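Kekgate Table Challenge

The Kekgate Table Challenge is a student robotics competition held entirely in simulation. Teams program a virtual robot arm to tidy, sort and fetch everyday objects on a tabletop, and the best entries are a real pleasure to watch. It grew out of an after-school club in Ultby and is now open to any school or college team of up to 12 members.

Format

Each team receives the same software package, called Sturenell, which contains the robot, a room and a library of food and household items. Teams write their own control code and may test it as often as they like before the final in October. At the final, every entry is run on 80 layouts that the students have never seen - a nerve-racking afternoon, and a loud one!

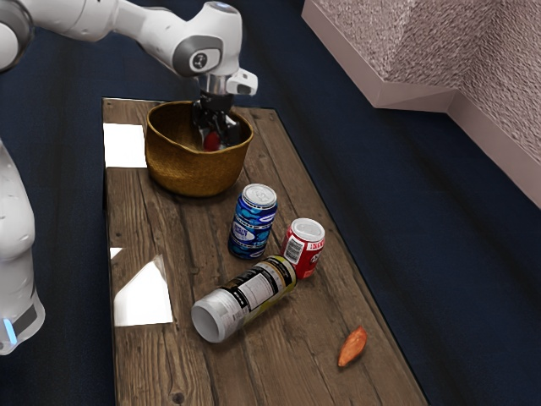 The simulated arm with its gripper lowered into a woven basket; three drinks cans stand or lie further along the table.

Tasks come in three levels. Beginners move a single item to a marked spot. The middle level adds a basket, which is harder than it sounds: the fingers have to go down inside the rim without knocking it, and the object may be in shadow. At the top level the instruction is given as a plain sentence, such as "put the fruit next to the cans", and the program must work out the rest by itself.

Objects and surfaces

Drinks cans are a favourite with the organisers. An upright can is easy to grip from above, but one on its side can roll away at the slightest touch, and its label may face any direction. Woven baskets and rough wooden planks give vision programs plenty of fine pattern to cope with. Many teams spend most of the spring on this part alone.

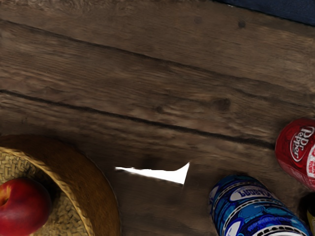 Recognition counts for a large share of the marks. A program has to name what it has found before it moves anything, even if an item is only partly in view, and wrong guesses cost points.

Scoring

The maximum score is 500, split between recognition, handling and speed. Dropped objects lose marks, though a team can win some of them back if its code notices the mistake and tries again. Judges also read the team logbook, and a good account of a failed idea is warmly received.

The Margaritis Shield goes to the best newcomers. At the most recent final 94 teams took part, many of them entering for the first time.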